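Golto handling rules, second edition: a review

Leemans sells the Golto rules as a ring-bound handbook with a wall card. It covers hand-held grippers used in people's homes: how to hold them, when to stop, what to check between jobs. We worked to it for 11 days, mostly on bedrooms and folded knitwear.

The chapter on soft goods is the best part. It asks for a slow approach, fingers closed until you are near the cloth, and a fresh start if the garment slips. The limit of 200 grasps per shift is sensible — wrists tire before people admit it. 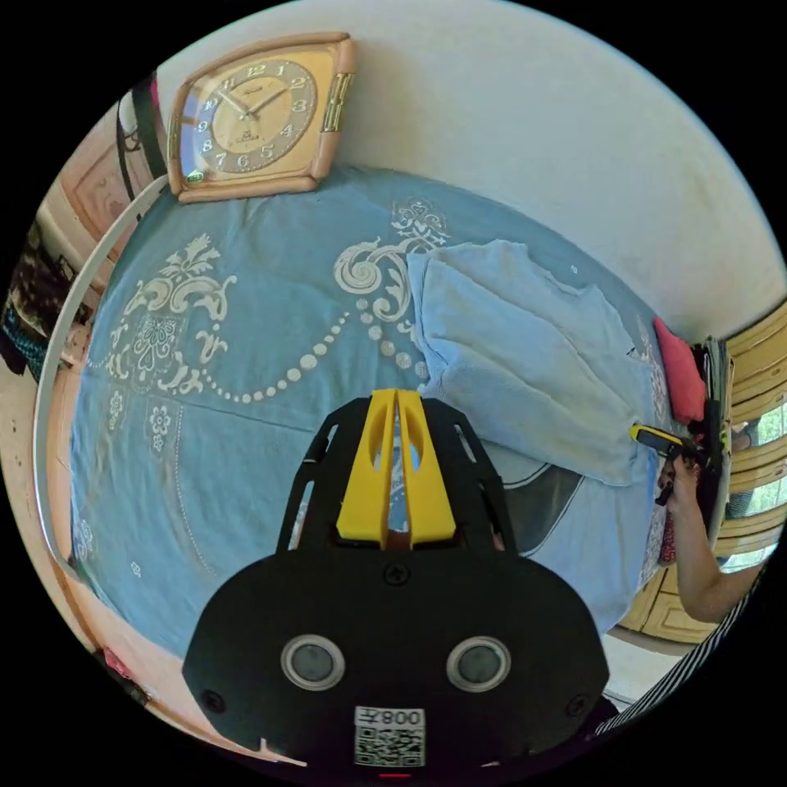

Femke Martens thought the shift limit was too generous and would have put a break after every hour, whatever the count. I can see her point, and the handbook leaves room for a stricter house rule.

The cleaning section is thin. It gives two lines to wiping the fingers and says nothing on lenses. The index is poor as well. Still worth buying for any team starting out.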